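Chapter 4
Two Arms, One Cable

The Dikik build in Chapter 3 used a single arm and rigid wooden parts. A cable is harder. It bends, it drags, and the end you let go of won't stay where you left it.

In this chapter you will set up two arms at a shared table and teach them to handle network cable. You need a solid tabletop, a free evening, and 100 practice grasps per arm — more if your fingers are new.

Gripping the plug

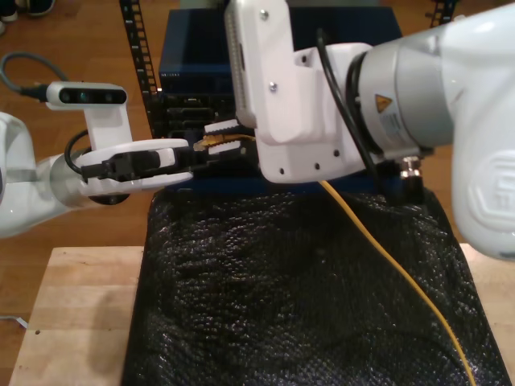
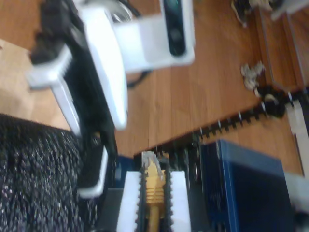
Start with the grip force low and raise it in small steps. A network plug has a thin plastic latch, and too much pressure will snap it. Write down each setting in your build log before moving on to Section 4.1.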